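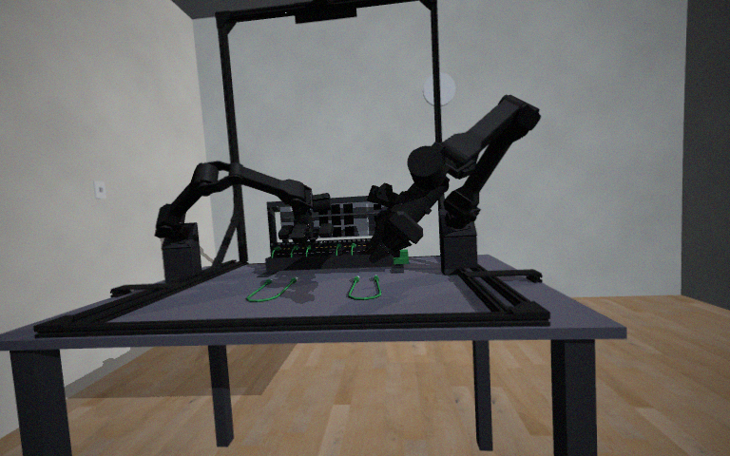

You can't learn a cable job in simulation, the cables are the whole problem. So wrote Kokkinos under my last post, and I said I would answer properly once I had more examples in hand.

I agree with half of it. A simulated cable is stiffer in some places and floppier in others than the ones in my drawer, and I have spent more evenings on the bend settings than on anything else. What I wanted from the simulation was quantity. I now have 1583 saved attempts at getting network cables into the rack, all driven by me with the pair of hand controllers I bought from Elunis.

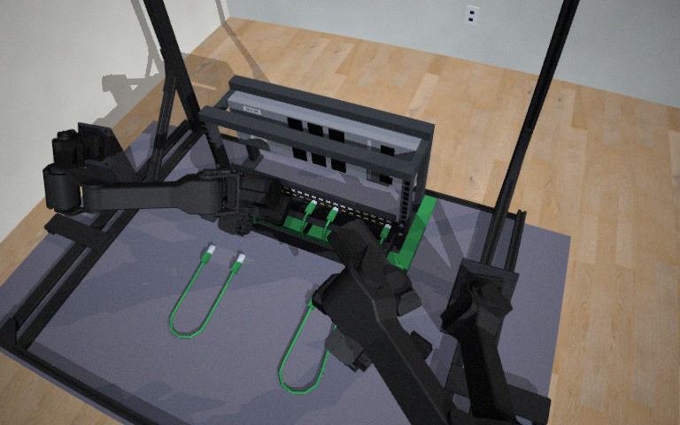
Posted 22 April 2023
Filed under: Salldale, data, two arms

Salldale is what I call the whole project, arms and table and rack included. Each attempt starts with the loose cables dropped at slightly different angles. I pick one up, bring the plug round to the ports and push. If I miss, I try again until I get it or the clock runs out, and the whole thing is saved either way.

I used to delete the misses. The first model I trained on the clean set was very good as long as nothing went wrong. When a plug caught the edge of a port it just kept pushing. I went back and recorded 122 attempts where I missed on purpose and then recovered, and the next model backed off and had another go.

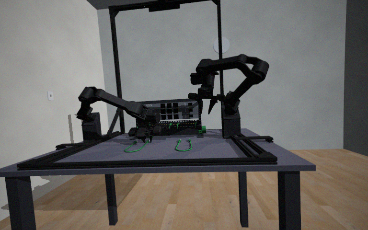

Which arm to use is the other thing I got wrong. I'm right-handed and I favoured the right arm without noticing, so the model did too, even when the cable was much nearer the left. I now keep a tally by the keyboard and swap sides every six attempts.

A session is 57 minutes at most. After that my pushes get sloppy and I can see it in the force plots the next day.

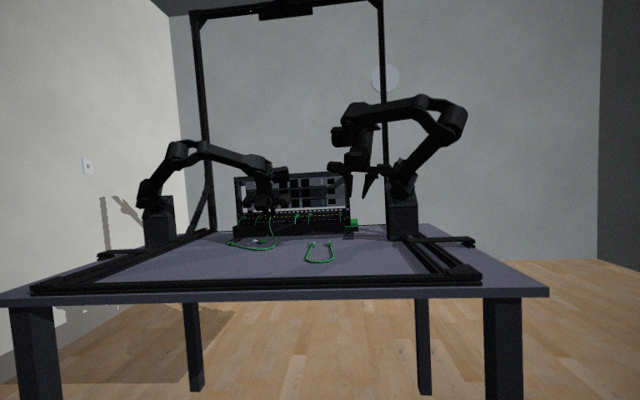 The viewpoint is also shifted a little between batches, and so is the lighting. Stamberg, the small renderer I use, makes that easy enough, though it does slow down when the shadows are switched on.

Next is a batch with the rack turned further round. I hope to have it finished by July, and then I'll try the model on real cables and report back, Kokkinos included.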